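From: Seema Dhillon
To: members list
Subject: Re: [members] Odd password reset emails

Hadi Obeidat wrote:
> I got three password reset emails from Listera overnight and I didn't
> ask for any of them. My wife got one too. Is this something on our end
> or should I be calling the bank? I haven't clicked on anything.

Hadi,

You were right not to click. Listera wrote to account holders at 6 p.m. yesterday to say that someone had been trying email and password pairs taken from another site. They list 1180 accounts where the login worked, and 245 of those had a gift card balance spent. A reset email by itself only means someone typed your address into the form.

Log in by typing the address yourself and look at the order history. If you see an order you didn't place, report it to Listera first and then to your card company. Necati lost $170 this way in August and had it credited back after he sent in the order number and a short statement.

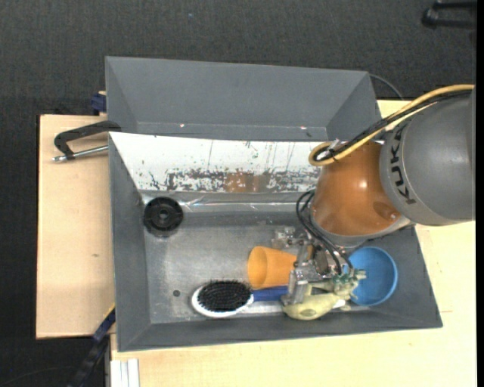

KUKA arm reaching into a gray bin.

Change the password even if the history looks clean. If you used the same one at Prumitz or anywhere else, change it there too. Turn on the code by text message, or the app if you have a phone that runs it. The setting is under Account, then Sign-in, and it is off by default.

Abhishek asked whether our own list was the source. I don't think so. We keep names and email addresses for the 400 people on it and no passwords. Zsófia is going through the server logs tonight and will post what she finds.

Please forward any suspicious message to her as an attachment so the headers come along with it.

Seema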